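The Wiltanel 13 is sold as the laptop for people who don't want to think about laptops. I've used one since September for email, banking and the odd spreadsheet, and I'm still not sure who should pay extra for it over the plain Atel.

The box promises "all-day power." I got 5 hours with the brightness at a level I could read.
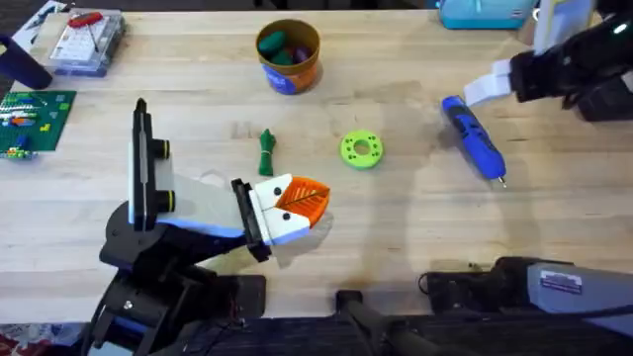
Joaquim Godinho wrote in to say his lasts longer if he shuts the Lorente update tool off at startup. Fair enough, and I tried it. I gained a bit, but a new machine shouldn't need housekeeping on its first day.

The keyboard is decent. The trackpad clicks like a cheap pen, and there are only 2 USB ports, both on the left, so my mouse cable runs behind the screen.
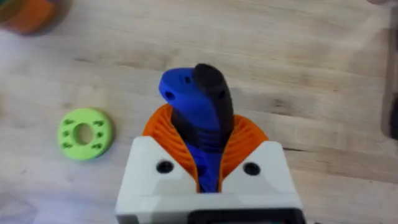 The speakers are thin too, and the grey finish picks up fingerprints. Vukon's warranty covers parts but you pay the courier.

**Score: 2 out of 5.** Wait for a sale.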